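Inicio > Casa > Colada > Preguntas frecuentes

Preguntas frecuentes sobre lavar ropa negra y roja (y no arrepentirse)

Última actualización: 2 Sep 2025
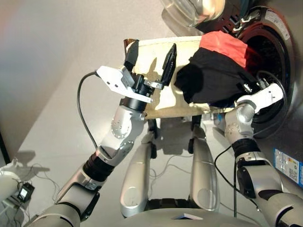

Una prenda negra entre el cesto y el tambor, con la roja detrás.

Desde que publiqué la entrada sobre la colada oscura me llegan las mismas dudas una y otra vez, así que las he juntado en esta página. Contesto según lo que hago en mi casa, con mi lavadora de carga frontal y mi cesto clarito de toda la vida. Si tenéis otro sistema que os va bien, ¡seguid con él!

¿Puedo meter lo negro y lo rojo en la misma lavadora?
Yo sí, con una condición: que lo rojo ya lleve unos cuantos lavados encima. Una prenda roja recién comprada va sola las dos o tres primeras veces, en frío. Después la paso al grupo de los oscuros y ahí se queda. Sobre lo negro un poco de tinte rojo no se nota, el drama llega cuando se cuela un calcetín blanco (me ha pasado, tengo unos calcetines rosas que lo demuestran).

¿Cómo sé si una prenda destiñe?
Mojo una esquinita por dentro, la aprieto con un trapo blanco viejo y miro el trapo. Si sale color, al cubo con agua fría y a lavar aparte. Me lo enseñó Jonalyn Baluyot cuando compartíamos piso y desde entonces lo hago con todo lo que entra nuevo en casa, hasta con las toallas.

¿A qué temperatura?
A 20 grados casi siempre. Si la ropa viene sudada de verdad subo un poco y le doy la vuelta a las prendas, que es lo que más se nota a la larga en las camisetas negras. Lo de fuera roza menos y tarda más en ponerse gris.

¿Cuánto lleno el tambor?
Que quepa la mano de canto por arriba. Antes lo embutía todo a presión y salía la ropa arrugadísima y con manchas blancas de detergente. Ahora prefiero poner dos lavadoras medianas cuando se me junta mucho.

¿Y qué detergente usas?
Uno líquido para ropa oscura, Worko, que compro en la droguería Ó Conaill. No me paga nadie por decirlo, ojalá. Probé también el polvo y en las prendas negras me dejaba rastro, pero una lectora, Muireann Mac Suibhne, me escribió que a ella le funciona disolviéndolo antes en agua templada. Ahí queda la idea.

¿El cesto lo pones delante de la lavadora o lo cargas desde el pasillo?
Delante, pegadito a la puerta. Parece una tontería, pero así las mangas largas y las perneras pasan del cesto al tambor sin arrastrar por el suelo y sin recoger pelusa. Con lo negro la pelusa es mi enemiga número uno – y eso que no tengo gato.

¿Importa el color del cesto?
Para lavar, nada. Para encontrar la ropa negra, muchísimo. Tuve uno oscuro y siempre me dejaba un calcetín en el fondo. El de ahora es un Fesberg beige y no lo cambio. Eso sí, no dejo prendas húmedas dentro, que un cesto claro también se puede manchar.

¿Hay que mirar los bolsillos también en las prendas oscuras?
¡En esas más! Un pañuelo de papel en una lavadora de negro es una tarde entera con el rodillo quitapelusas. Gilang Kwok, que comenta mucho por aquí, propone revisarlos al echar la ropa al cesto y no al cargar la máquina. Tiene razón, y a mí se me olvida la mitad de las veces.

¿Dejas la puerta abierta al terminar?
Sí, abierta un buen rato, y paso un paño por la goma. Si la cierro enseguida coge olor a humedad en dos días. Si hay niños pequeños o animales en casa, mirad bien dentro antes de cargar, siempre.

¿Sirve el vinagre para fijar el color?
Le tengo poca fe. Lo he probado con una camiseta roja y siguió soltando tinte tan tranquila. Ataberk Sezer me preguntaba por las toallitas atrapacolor: esas sí las uso cuando mezclo, una por lavado, aunque no me fío como para meter blancos.

¿Cómo secas lo negro?
A la sombra y del revés. El sol de mediodía se come el color en un verano. Las camisetas las cuelgo por el bajo, y los jerséis los dejo tumbados en el tendedero Lukside, que tiene las alas anchas.

¿Vas a hacer otra página con la ropa blanca?
Está a medias. Me faltan las manchas amarillas de las axilas, que dan para largo, y las sábanas.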